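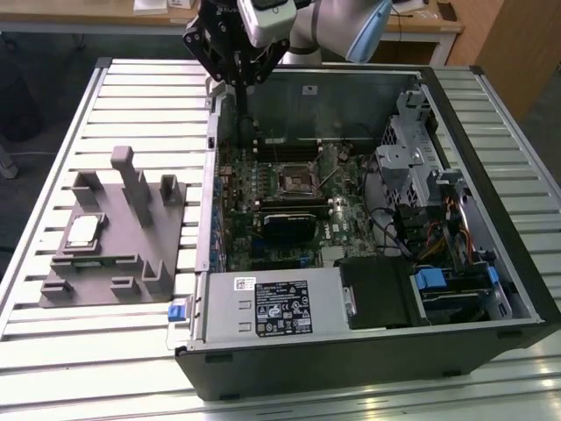

November, Saturday, 4 pm

Batch 13 of the Tufa sourdough is out and wow, what a crumb! Big open holes right to the edges, and the crust crackled for ages on the rack. Dough went in at 656 g after shaping, with the Prolto rye at a higher share than last week. I left it in the cold for 4 extra hours (forgot it, then decided I liked the idea).

Sosina Negash tried a slice and wants the starter kept on this feed. Me too!! It smells like apples now, much nicer than the nail polish phase.

Still to do:
Repeat with the Grenisport flour, same water
Try a lower bake, lid on longer
Write the salt down this time
Ask Sosina for her banneton back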